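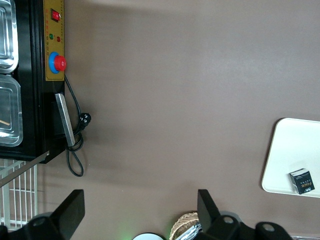 Notes for the Grindham talk, kitchen chores section. Speaker: Irina Bălan

Start with the question from the July meeting: can a machine clear up after lunch yet? My answer is partly.

Picking up a small box is fine. Say so and move on.

Cords are the hard bit. A loose power cord changes shape every time you touch it, and the plug drags behind. Raltico tried 50 runs at coiling one and got 3 I would call tidy.

Knobs and switches: turning is easy, knowing when to stop is less so. Mention the Brorncombe kitchen, 2 minutes at most.

Shiny steel trays confuse the depth reading. Ghiță has the same trouble with foil packets.

Someone will ask for a date. Don't give 2045 or any other. Take questions.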